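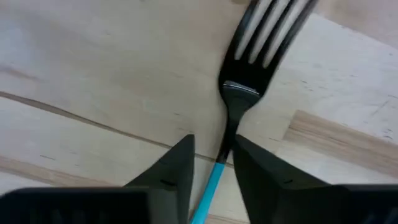
Assunto: Re: garra largou o garfo outra vez

Piroska Szekeres escreveu:
> Segunda-feira, ciclo 1.735: a garra abriu sem comando.
> Alguém mexeu no limite de força?

Mexi eu, no 752, e deixei nota no registo, esse best-seller. A falha repete-se com o valor antigo, portanto continuo culpado só em parte. Suspeito do conector do pulso.

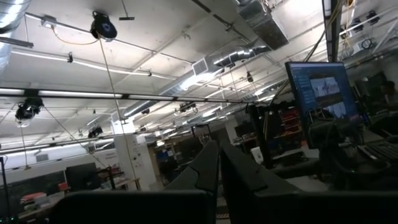

Pulso virado para o teto, dedos para cima.

Até trocarmos o cabo, ninguém mete a mão com o braço ligado. Os 2.000 ciclos da Imwood esperam.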